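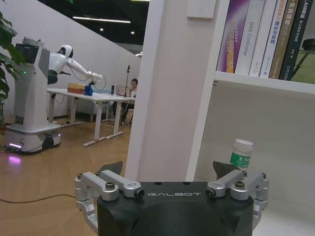
Fornville, 5 October 2019

The gripper fault that stopped our shelf trials has been traced to the wrist cable. At cycle 3,595 of a planned 4,000, the controller reported the fingers closed while they were still open, and the arm began its retreat from the shelf without the bottle. No one was hurt and nothing was broken.

Anum Minhas pulled the log that evening. The position signal had dropped out for 500 milliseconds, and the software kept the last good value instead of raising a stop. I wrote that part of the code, and I should have caught it in review.

Kenta Imai has since replaced the cable and added a strain relief at the wrist. A lost signal now halts the arm at once — no retry, no retreat — and a person must clear the fault by hand. Tahira Shaikh has asked that the full count be run again from zero, and I agree with her.

The same hold logic is still present in the Gorkitz build. It will stay switched off until Anum and I have gone through it line by line.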